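Unit 4: Budgeting for a hand-held gripper setup
Course notes, Herman Halim

Last week covered the quote itself. Now we look at what sits around it. The Katero quote in your packet lists grippers, a chest mount and a tablet, and most first drafts stop there. Go back to yours and add a line for every item a person has to wear, hold or plug in during a session.

Start with the hands. Price grippers in pairs - an operator works with both arms. Printed markers get scuffed, so put spare cubes under consumables. Cables go there too. 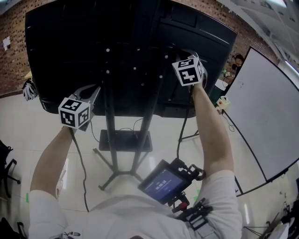

Next is the room. Many large items can come from what the department already owns: rolling stands, monitors, whiteboards, chairs. List them anyway at zero cost, with the name of whoever has to agree to the loan. In the Zellton plan this was left out, and the group spent 600 in January on a stand it could have borrowed.

Floor space is a cost as well. Allow room for a large object to be turned on its wheels and for a second person to work beside it. Ask for the hourly room rate before you fix the number of sessions.
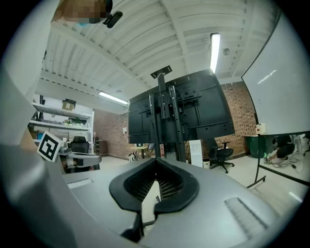
Spare parts: hold 900 for the year, to be reviewed after the first 2 months. Rubber finger parts are ordered separately from the gripper body, and Rozália Hudec has the current price list from Clerberg. Shipping is not in it.

Labor goes on its own sheet. Count setup and charging time as paid hours.

For Friday, 27/07/2018: bring a one-page budget with 4 headings (hardware, room, spares, labor) and mark any figure you have not confirmed with a supplier. Groups sharing equipment hand in one sheet between them.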